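Wola table plate and cable set for two-arm cells – my review after 13 weeks

I look after one snack packing cell with two white arms on one table, and for a long time the most weak part was not the arms. It was how they stand on the table, and how the cables go. In October I bought the Wola set: base plates, shims, screws, cable clips and a small alignment bar. I paid 2,385 for everything, with tax, from Pralero. It is a lot of money for flat pieces of metal, so I want to write down what I got.

The plates are good. They are heavy, the edges are clean and the holes fit the bases of our arms without filing. Each plate has 2 pins, so when you take an arm off for service and put it back, it comes to the same place. I did this with the left arm when we changed a joint cap, and afterwards I needed to correct only one taught position. Before, with our old plates, Szu-yu Chow and I spent a full afternoon to teach everything again.

The manual is the worst part. It tells you to tighten the screws in a cross order but gives the torque for only one screw size, and the set has two sizes. I wrote to Pralero and they answered next morning with the missing value, very polite. Why it is not printed, I don't know. The drawing for the shims is also upside down compared with the text, and I put them wrong the first time.

The alignment bar is useful if your table is flat. Ours is a little lower on one side, so I had to add shims there before the bar would sit properly. King-fai Hsieh, who did the first installation of this cell, advised me to check the bar again after 1,000 cycles. I did, and I found one loose screw under the right arm. The others were tight.

Now the cable clips. On the arm itself they hold well and they open with one finger. I left a longer loop near the gripper than the manual says, because our gripper goes far down and forward when it brings a wrapped item over the basket tray.
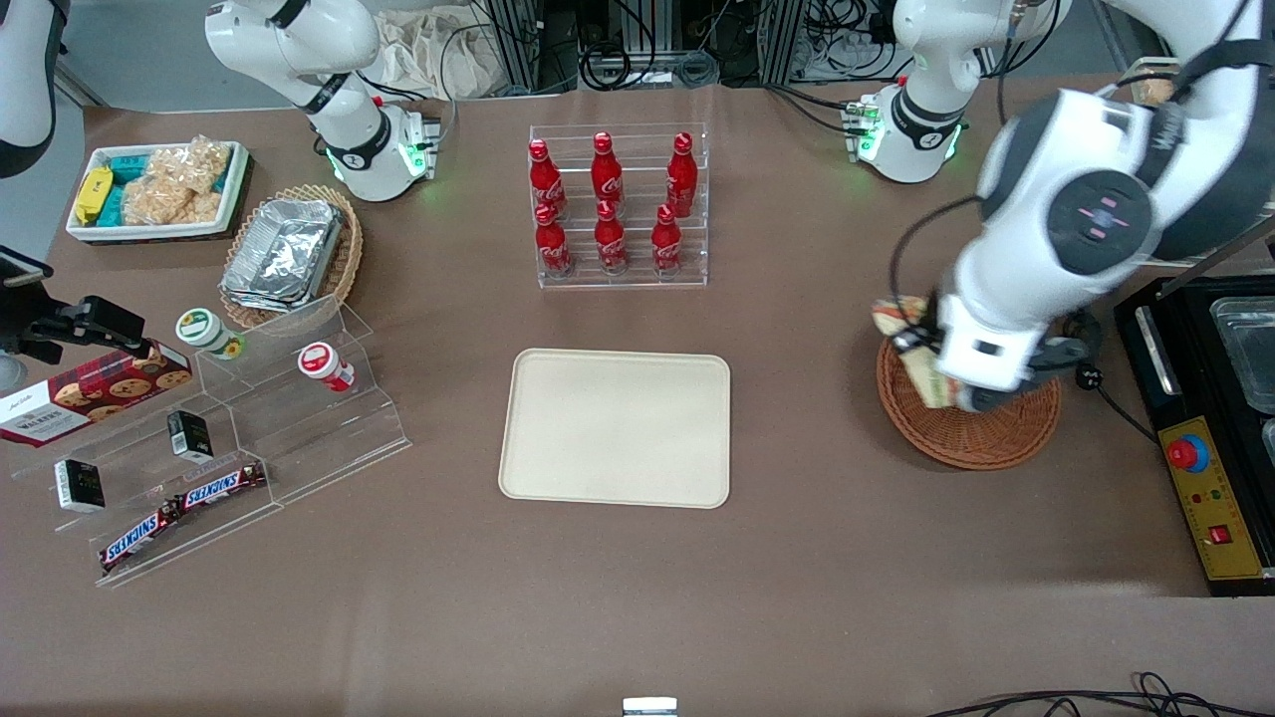 For the cables on the floor side the set gives you nothing, and I think this is a mistake at this price. Mine still trail loose there, and I will order a Futau channel for them. I also tried the Su clips some time ago – cheaper, but they became soft and slid down the arm.

One more thing for those who will install it: mark the position of your trays and racks on the table before you lift the arms. I marked the trays but forgot the bottle rack, and this cost me one evening.

I give four stars of five. The missing star is for the manual. If Pralero sells the plates without the clips one day, I will buy a second pair for our spare table.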